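**kultport_bench** — 23 September 2019
Two-arm build in the garage, cups shuffle edition!
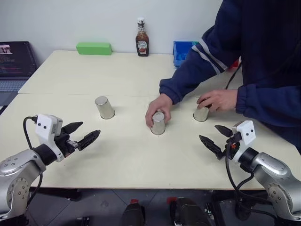 I'm at 523 lines and the left gripper still closes late. Would you slow the arms down or fix the timing first?

**Tromach21**
Slow them down! Speed can wait till December.

**aliyu_m**
Disagree — slow just hides the lag. Log both wrists first.

**kultport_bench**
Ugh, ok, logging tonight (and maybe a little slower too).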